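Our Visit to the Atville Small Car Open Day

We had been talking about going over to Atville since the winter, and when the tickets finally came through there were more of us wanting to go than there were seats in Moushumi Thambiah's minivan. So we took two cars, mine and hers, and set off early with a bag of bagels and a thermos that leaked all over my glove box. It's a pretty drive once you get past the Rillulgate exit, and I'm glad we didn't take the interstate, even if Sajib Sultana was a little impatient in the back seat!

The open day is put on by Driswood, the big dealership out past the water tower, and it is all small cars — hatchbacks, little sedans, a few coupes, and a whole back row of used ones that I'd say got more attention than the new ones did. Parking was 5 dollars and they let you take it off a coffee, which I thought was a nice touch.

I spent most of the first hour with a three-year-old hatchback called the Chiba, in a dark red that looked almost brown under the awning. I had gone in thinking I wanted a sedan, mostly out of habit. But the back seats in the Chiba fold down completely flat, and when I told the salesman I carry a cello to rehearsals (my daughter's, not mine), he went off and found a long cardboard carton so that we could try it for size. It went in with room to spare, and he let me sit in the back with the front seat pushed all the way to where my husband would have it. My knees were fine. My head was fine too, though a taller person might want to slouch.
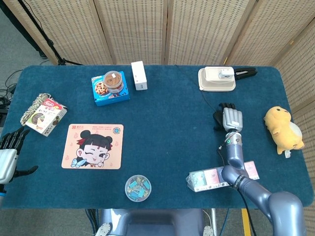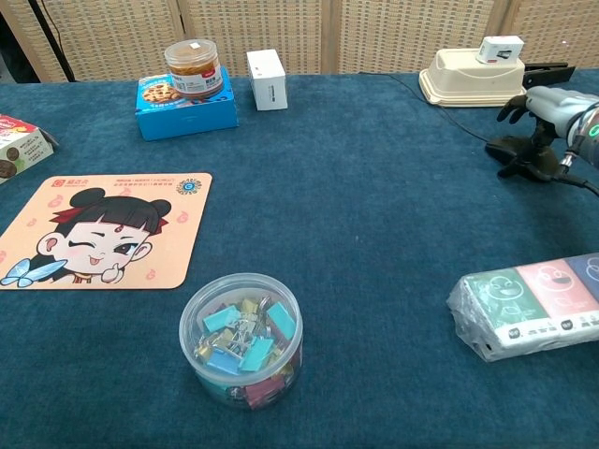 Thrifty Wheels Car Club, Visits and Outings Team

The test drives were the best part of the day. You signed up on a sheet by the service desk and got a loop that went out along the county road, up the hill by the quarry and back through town, so you had a bit of everything. Yufang Liang drove the manual coupe and came back grinning. She said the clutch was lighter than on her old one and that the car held third gear all the way up the hill without complaining. I took the Chiba on the same loop, and I did think it was noisy on the rough stretch by the quarry, enough that we stopped talking until it was over. In town it was lovely, easy to turn and easy to see out of, except over the right shoulder, where the back pillar is very wide.

After lunch there was a talk in the showroom about warranties and what they do and don't cover, given by Dilani Cassim from the service department. I'll admit I nearly skipped it for a second look at the coupes, and I would have been sorry. She went through a real repair bill line by line, and explained why the same wheel bearing could be 195 dollars at one shop and a good deal more at another. She was also very patient with Debashish Roy, who had brought his own paperwork in a folder and had several questions about his transmission.

As for prices, the used Chiba was marked down by 2,000 dollars for the day, with 44 months left on the powertrain coverage. I didn't buy it. I took the card and the brochure, and I've been looking at the brochure every evening since, so we'll see.

There is another open day planned for October, and Moushumi has already said she'll drive again. If you'd like a seat, let her know early, and bring your license if you want to do the loop, as they do check it at the desk.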